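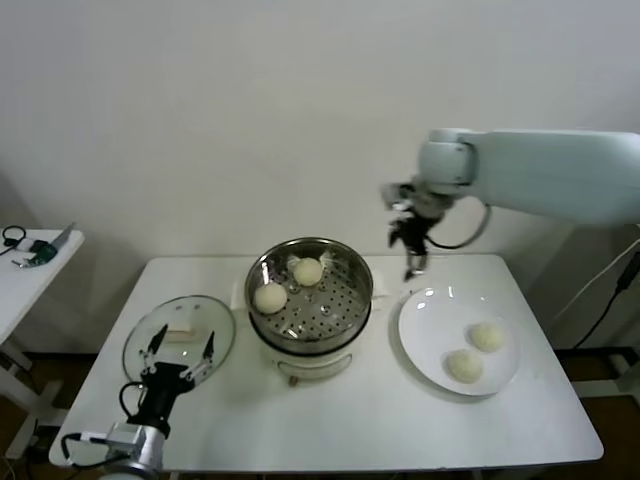 찜기에 올린 찐빵 두 개. 유리 뚜껑은 왼쪽에.

동네 잡지 《Kouris》 겨울호 편집회의록
2018년 9월 10일, Evholm 책방 안쪽 방

이번에도 기록은 제가 맡았어요. 지난번 회의록이 너무 딱딱하다는 말을 들어서 그냥 말하듯이 씁니다. 틀린 데 있으면 다음 회의 전까지 알려 주세요, 고쳐서 다시 올릴게요!

1. 지난 호 뒷이야기

여름호 독자 엽서가 79장 들어왔습니다. 봄호 때보다 훨씬 많아서 다들 좀 들떴어요(저는 많이 들떴습니다). 골목 지도 꼭지가 제일 반응이 좋았고, 글씨가 작다는 불만도 꽤 있었습니다. 특히 가게 영업시간 표는 돋보기를 꺼내서 봤다는 분이 계셨는데 저도 펼쳐 보고 바로 수긍했어요. 겨울호부터 표 글씨를 한 단계 키우기로 했고, 그래서 넘치는 분량은 표를 두 쪽으로 나눠 싣습니다.

지도에서 옛 우체국 위치가 길 건너편으로 찍힌 것은 명백한 우리 실수입니다. 겨울호 맨 뒤에 정정을 싣습니다. 사과문을 얼마나 길게 쓸지로 한참 이야기하다가 세 줄로 정했어요.

2. 겨울호 주제

후보는 '불 켜진 창'과 '김 나는 것들'이었습니다. 저는 처음에 창문 쪽이었는데, 사진을 밤에만 찍어야 한다는 말을 듣고 마음이 흔들렸고요. 남의 집 창을 찍어도 되느냐는 문제도 나왔습니다. 결국 '김 나는 것들'로 정했습니다. 창문은 버리지 말고 내년 봄에 다시 꺼내 보재요.

들어갈 꼭지는 이렇습니다.
- 목욕탕 굴뚝 산책기: 아직 굴뚝이 남아 있는 길을 따라 걷는 글. 초고는 이미 절반쯤 왔고 재미있어요.
- 세탁소의 겨울: 인터뷰. 사장님이 사진은 싫다고 하셔서 그림으로 갑니다.
- 찜 요리 한 장: 찐빵, 달걀찜, 고구마. 조리법은 아주 짧게.
- 입김에 관한 짧은 시: 독자 투고로 받습니다.
- 버스 정류장에서 마시는 것: 자판기냐 보온병이냐. 의견이 갈려서 양쪽 글을 나란히 싣기로.

찜 요리 쪽은 분량 싸움이 조금 있었어요. 팥소 만드는 법까지 넣자는 의견과, 그러면 요리책이 된다는 의견. 한 장으로 끝내고 팥 이야기는 따로 짧은 수필로 빼기로 했습니다. 냄비에 찌는 집도 많으니 전기 찜기 기준으로만 쓰지는 말자는 말도 적어 둡니다.

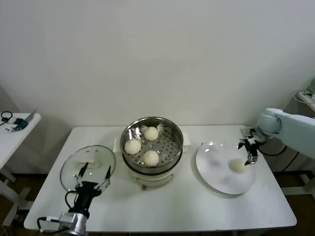
찐빵 세 개를 담은 찜기

3. 쪽수와 인쇄

인쇄는 이번에도 Fliltley에 맡깁니다. 견적은 한 부에 1,386원이고, 지난 호보다 올랐습니다. 종이값 때문이라는데 다른 데도 물어보자는 의견이 있어서 제가 이번 주 안에 두 군데 더 전화해 볼게요. 그래도 색은 Fliltley가 제일 잘 나온다는 데에는 이견이 없었습니다.

부수는 최대 1,000부까지. 다 찍을지 좀 줄일지는 광고가 얼마나 들어오는지 보고 정합니다. 지난 호가 책방 창고에 아직 쌓여 있다는 점을 잊지 말아 달라고 책방 쪽에서 웃으며 말씀하셨는데, 웃음이 조금 무거웠습니다. 남은 여름호는 겨울호 사는 분께 끼워 드리기로 했어요.

표지는 두꺼운 종이로 할지 말지 결론이 안 났습니다. 저는 두꺼운 쪽에 한 표요. 가방에 넣고 다니면 모서리가 금방 해지거든요. 견본을 받아서 다음에 만져 보고 정합시다.

4. 조판 프로그램

Lotik으로 옮긴 뒤로 쪽 번호가 자꾸 한 칸씩 밀린다는 보고가 있었습니다. 표지를 첫 쪽으로 세느냐의 문제 같다는데, 설정을 바꾸면 이번에는 차례가 틀어진대요. 당장은 쪽 번호를 손으로 넣고, 원인은 천천히 찾아봅니다. 예전 프로그램으로 돌아가자는 의견은 소수였으나 목소리가 컸음을 기록합니다.

파일 이름도 통일합시다. '최종', '진짜최종', '이걸로' 같은 이름은 이제 그만! 꼭지 이름 뒤에 날짜만 붙이는 걸로요. (네, '이걸로'는 제 파일이었습니다.)

5. 광고와 후원

빵집과 자전거 수리점은 계속하겠다고 하셨고, 안경원은 아직 답이 없습니다. 뒤표지 안쪽이 비어 있어요. 안 팔리면 독자 엽서 중에서 마음에 드는 것을 골라 싣자는 의견이 나왔는데, 솔직히 저는 안 팔렸으면 좋겠다는 생각까지 했습니다. 엽서를 실으려면 쓰신 분께 허락부터 받아야 하고, 이건 엽서 정리하는 김에 같이 하기로 했습니다.

6. 일정

원고 마감은 이달 20일입니다. 늦을 것 같으면 마감 지나서 말고 그 전에 단체방에 써 주세요. 교정은 돌려 읽기로 하고, 자기 글은 자기가 보지 않습니다. 책은 11월에 나옵니다. 나오는 날 책방에서 작게 모이자는 얘기가 있었고, 먹을 것은 각자 하나씩 가져오는 걸로요. 낭독을 할지는 미정입니다. 시 투고가 얼마나 오는지 보고요.

7. 기타

- 안쪽 방 의자 하나가 삐걱거립니다. 앉지 마시고 벽 쪽으로 밀어 두세요.
- 편집부 메일 비밀번호를 바꿨습니다. 모르시는 분은 저한테 직접 물어보세요.
- 구독자 주소 목록에 이사하신 분들이 섞여 있어요. 반송된 봉투는 버리지 말고 모아 주세요.
- 다음 회의 때는 표지 견본과 인쇄 견적 비교부터 합니다.

회의는 예정보다 늦게 끝났고, 뒷정리는 남은 사람들이 나눠서 했습니다. 우산 하나가 책방 계산대 옆에 걸려 있으니 주인은 찾아가세요.

분류: 편집부 소식 > 회의록 | 겨울호, 인쇄, 마감
문의: Evholm 책방 안 《Kouris》 편집부 | © Kouris 편집부 | 맨 위로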